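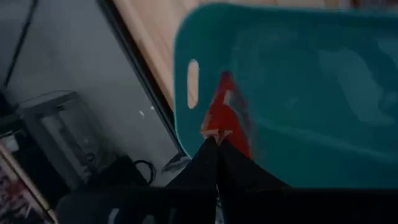 Figure 1. Wrist camera view: cutting board and red object at the fingertips.

Robot Learning Laboratory, Altlow Institute
Unit 6: Learning Manipulation from Demonstration
Instructor: Rajeshwari Pillai
Laboratory supervisor: Lutz Hellwig

6.1 Purpose of this unit

Students have so far studied arms that follow a path planned in advance. This unit considers policies that are learned from recorded demonstrations. A policy, in the sense used here, takes the current camera images and joint positions as input and returns the next short series of motor commands. No model of the object is supplied. The unit follows the Hikilora study carried out in this laboratory, and all results quoted below are taken from that study.

6.2 What the wrist camera contributes

In Figure 1 the two fingers meet in a narrow V near the middle of the view, and the teal board takes up much of the upper right. An image of this kind carries detailed information on contact and very little on the layout of the table. Students should note two properties.

First, the camera moves with the gripper. A fixed object therefore shifts and turns in the image whenever the wrist moves, and the policy must learn to separate its own motion from the motion of the object.

Second, a large object held close to the lens hides much of what lies behind it. During the carrying phase of a task the wrist view may be of limited use for finding the place where the object is to be set down. Motion blur adds to the difficulty. The edges of a grasped item may be poorly defined in the very images where the policy most needs them.

6.3 What the overhead camera contributes

The second source of input looks down on the whole table. It shows both arms at once and does not depend on the pose of either wrist.
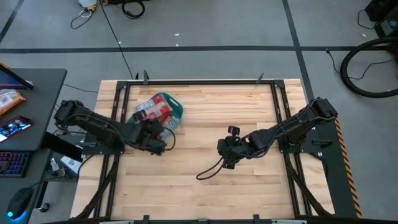 Figure 2. View of the two-arm workcell from above, with a snack bag on the table.

The left gripper in Figure 2 is over part of the bag, while the right gripper hangs open near the center of the table. The relation between the two arms can be read directly from this view, which neither wrist camera could supply alone. Its weakness is fine detail. Where a gripper covers the item it is about to hold, the exact position of the fingertips must be inferred or taken from the wrist camera.

Clear packaging deserves separate mention. Light passes through the film, and the printed wrappers inside often give stronger visual features than the bag itself. A policy trained on few examples may direct the fingers toward the contents instead of the film or the handle.

6.4 The Hikilora study

The training set consisted of 392 demonstrations recorded by teleoperation. Three versions of the policy were trained on the same set: wrist cameras only, overhead camera only, and both combined. The network and the training schedule were otherwise unchanged. Each version was trained from 5 random seeds.

The combined version gave the highest success rate on every task. The overhead version failed most often at the moment of grasping. The wrist version grasped well but lost its way between the grasp and the placement, and in some trials repeated the same approach up to four times before the time limit. Readers should not take this as proof that more cameras are always better. The Wendt variant, in which a further side camera was added, showed no clear gain.

6.5 Reading and written work

Read the Brallura report, sections 4 and 5, before the next meeting. Submit one page on the following point: at which phase of a two-arm task would the loss of the overhead image do the most harm, and how could this be tested with the recorded data alone? Written work is due at the start of the laboratory session and should be handed to Dr. Hellwig.

Revised Jun 11, 2023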